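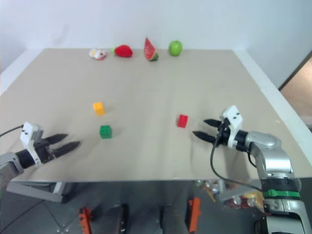 Wednesday, late

Second month in Wirkby and I finally went to the downtown merchants' breakfast. I'm so glad I did! I'd been putting it off because I pictured a room full of people in blazers trading cards, and it was mostly folks with flour on their sleeves trying to eat a biscuit before they had to go open up.

Marcelino Evangelista saved me a seat. He has the shoe repair place next to the old bank, and he introduced me to everybody on our side of the room before I'd found the coffee. The town has 3,319 people (it's on the sign, and Marcelino says the sign is due for an update) and I think I shook hands with a good share of them by eight o'clock. Forgot most of the names. Must write them down as I go next time.

The big topic was the river end of Main Street. The empty lots past the feed store are going to be cleaned up and rented out by the season to new businesses, with water and power already hooked up. Small lots, low rent, no long lease. A woman who sells plants out of her truck asked three questions in a row and I wanted to clap for every one of them. Parking is the sticking point, as it was in every town I've ever lived in. There are 97 spaces between the bridge and the post office and the feed store wants to keep its share for trailers. Fair enough. You can't carry a pallet of salt blocks around the corner.
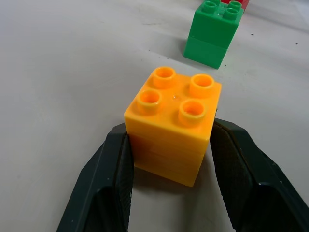
Gunārs Kalniņš had brought the drawings for the visitor center, and I loved them. It's going up on the corner lot by the bridge, two stories, nearly square, with a covered porch facing the water and big windows so people can see the hills while they wait for the restroom. Four round skylights on a flat roof, two in front and two behind. With the walls painted in the yellow-orange he wants, it's going to look exactly like one of those chunky toddler bricks with the four hollow studs on top, and I said so out loud before I could stop myself. He laughed! He said he'd take it as long as kids want to go inside. I'd go inside. The color will be a fight, I suspect, as half the table was already muttering about brown.

Walked home the long way along the river path after that. It's April and the water is up, loud and gray-green, with the cottonwoods just starting to show. Somebody was fishing off the second bench. I passed the bakery, the yarn shop, the barber, and the place that fixes chain saws and also rents kayaks, and I thought how much I like a town where you can get all that done in one morning and still be home for lunch. I bought a rye loaf and ate the heel of it on the bridge. 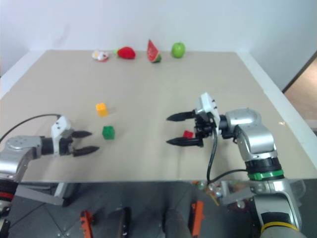 ## For the next breakfast

- Ask Apostolos Konstantinidis about the Saturday market. He said a stall is cheap but the good corner goes early.
- Find out who runs Fakura. It's the store with the blue door and I have never once seen it open, though the window display changes.
- Reinaldo Xavier offered to show me the trail up to the ridge. Say yes before he forgets he offered.
- Bring my own mug.

Marcelino also talked me into helping with the new town map, the folding kind that goes in the rack at the gas station. I said I'd check the side streets on foot and mark what's there now. The old one still lists a movie theater! I start Friday if it isn't pouring. Boots are by the door, pencil is sharpened, and there's enough rye left for toast.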